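Patterned Walls, Stone-Colored Tops: A Conversation with Ha-rang Moon

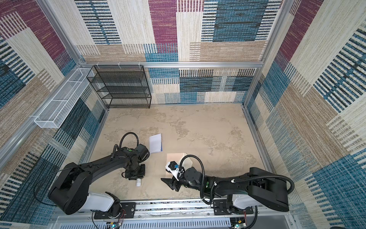

Ha-rang Moon has been responsible for the interior fittings of the small workrooms at Tamholm for two years. Her office selects the wall coverings, the tabletops and the storage, and it answers the complaints when any of them prove unsuitable. She spoke with us on 2022-08-12, shortly after the latest round of changes had been approved.

The patterned wall panels have drawn the most comment from staff. Moon explained that the previous walls were plain gray and that the request for something warmer came from the people who spend their days facing them. "We looked at 72 samples over the spring," she said. "Most were too timid. The ones we kept have cream and beige as a base, and then the teal, the navy and the plum on top. I wanted color that a person could look at for a whole afternoon."

Joon-young Hwang, who manages purchasing, was less certain at first. He had expected a single shade throughout and regarded overlapping blocks as a risk in a confined space. Asked whether he had changed his mind, he replied that he had come to accept the pattern – although he would still have chosen less plum. The supplier, Penevine, agreed to hold the same design in stock so that damaged panels can be replaced without a visible mismatch.

The tabletop was an easier decision. Moon prefers a mottled beige surface to a solid white one, and she gave a practical account of why. "A white top shows every mark by noon. People then spend their time wiping it, or they stop caring about it. With a cloudy, stone-like finish, the surface looks the same at the end of the week as it did at the start." She added that the finish does not excuse anyone from cleaning, and that the written schedule remains in force.

Storage took up a considerable part of our discussion. Moon favors wire mesh, and her rooms use it in both black and white. A standing rack with four tiers goes into a back corner, where it takes little from the working area, and a long divided basket is fixed to the side wall above the table. "I like to be able to see what is on a shelf without picking anything up," she said. "Solid boxes fill with things that have no owner."

Her rule is that shelves are handed over bare. Each group decides for itself what belongs on them, and the arrangement is reviewed in May. Bit-na Nam, who coordinates the handovers, reported that the rule was unpopular when it was introduced and that she now receives few objections.

We asked what remains to be done. Moon mentioned the lighting, which she considers too cool for the new colors, and the labels for the divided baskets, which Grindden has yet to deliver. Two further rooms are awaiting their panels. "I would like the labels first," she said. "The lamps can wait until the budget is settled."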